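Equipment Planning Report, Handling Arm Project
Prepared for the Pasichnyk Fund by Zoia Bilyk, Drotemside Workshop
13 July 2021

Since the January report we have moved from borrowing time on other people's equipment to planning our own purchases. This report covers what we have spent, what we still need to buy, and two decisions we would like from the Fund before we place the next order.

Spending so far
The first payment went to the arm lease, the mounting plate and the finger pads. The lease is with Vundport and runs for 12 months. It includes the controller and one service visit, but not wear parts. We had budgeted for wear parts as a single line, and that was too small. Finger pads are the main cost. We ordered 11 pairs and have 8 left in stock, so we now treat them as a monthly expense and have moved money from the travel line to cover it.

Gripper choice
Our original plan called for one gripper for all tasks. After working with the two-finger model we want to keep it, and add a second set of longer fingers instead of a second gripper. The items we handle vary a lot in surface and shape, and rough pieces are harder on the pads than smooth ones. Longer fingers would let us approach from higher up and keep the collar clear of the workpiece.

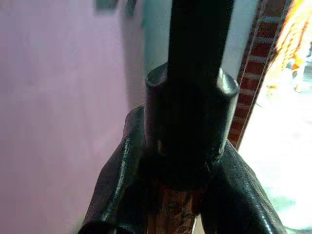
Adness has quoted for the longer fingers at a price that fits inside the current equipment line. Delivery is quoted at eight weeks. Vundport can supply a similar set faster, but only as part of a package with a new mounting plate, and we already own one that fits. Our preference is Adness.

Wrist camera
The small wrist camera is adequate for now. Strong side light is a known problem for cameras of this type, and we looked at replacing it with a better model. The cost was hard to justify this year. We are asking instead for 200 dollars for blinds and a diffused work lamp, and will come back to the camera question when the lease is up for renewal.

Items not yet ordered
Longer finger set, Adness
Finger pads, next batch
Blinds and work lamp
Spare cable set for the wrist - the lead time is long, so we would like one on the shelf

Decisions requested
First, approval to move the unspent travel money to wear parts for the rest of the lease. Second, approval to order from Adness without a third quote. We asked two other suppliers and neither makes fingers for this mount.

Next period
If both are approved, the orders will go out within a week. The Vundport service visit still has to be booked, and we will try to hold it until the new fingers arrive so they can be fitted and checked on the same day. Copies of the quotes and the revised budget sheet are attached.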